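4.2 Comment behaviour after a public separation

The second part of the study looks at how viewers respond when a couple formed on a reality programme announces that the relationship is over. We collected comments posted under the announcement threads of two programmes, Tandusia and Trelloretti, and drew a random sample of 2,000 from each. Comments shorter than three words were removed before sampling, as were exact duplicates.

Each comment was assigned to one of four classes: sympathy, blame, speculation and off-topic. Gentile and Arruda coded a shared set of 200 comments independently, compared results, and rewrote the definition of speculation before the main coding began. The earlier wording had caught a large number of comments which only repeated what a presenter had said on air - these were moved to off-topic unless the writer added a guess of their own. Where a comment fitted two classes, the first one expressed was used.

Blame was the largest class in both samples. In the Trelloretti sample it was directed mainly at one partner, and the choice of partner followed the order in which the two had given interviews. The Tandusia sample was less even over time. Sympathy was common in the first day and fell away once clips from older episodes began to circulate again.

We then invited 20 frequent commenters to a short interview. Participants were asked when they had last watched the programme, whether they followed either partner's account, and what they usually did while reading a thread.
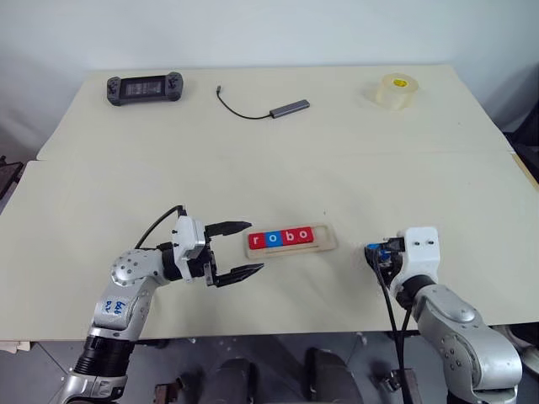 Figure 3. Tabletop with a black handheld game console.

Interviews were transcribed in full and coded with the same four classes, plus a fifth for remarks about the participant's own past relationships. This fifth class was not applied to the comment samples - too few comments gave enough context for it to be used reliably. Differences between the coders were settled by discussion, and the original codes were kept alongside the agreed ones.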